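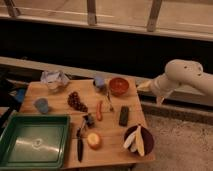 Figure 3. Mixed tabletop with fruit, bowls, a cup and a knife.

Journal Issues Authors Search

Household Studies > Working Papers > Kitchen Surfaces

4.2 What stays on the table

Respondents in the Prenholm survey were asked to name the main purpose of their kitchen table. Of 707 households, nearly all said "eating." Our visits in March suggest they were being polite. The tables we met were chiefly used for storing things that had a proper home elsewhere, and the proper home was often within reach.

Figure 3 shows the kind of surface we coded as "mixed." Grapes lie directly on the wood, a bowl holds what look like banana peels, and the knife has been given no particular place at all. Visser and Boonyarit (our two coders) disagreed over whether a bowl of peels counts as food, waste or, in Boonyarit's phrase, "pending." We adopted the third category, which then swallowed 46 percent of all bowls.

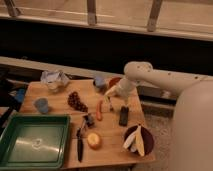
Cups gave less trouble, though they drift. In the Gistamgate subsample a cup placed on a table in the morning was likely to be there in the evening, joined by a second cup. Participants rarely regarded this as mess. One told Quispe that the table was tidy "apart from the things on it," a definition we found hard to improve and have used in Section 5.

Knives were the exception to this tolerance. Of the 49 participants interviewed at length, most said a knife should be put away at once, several of them while moving one aside to make room for our forms.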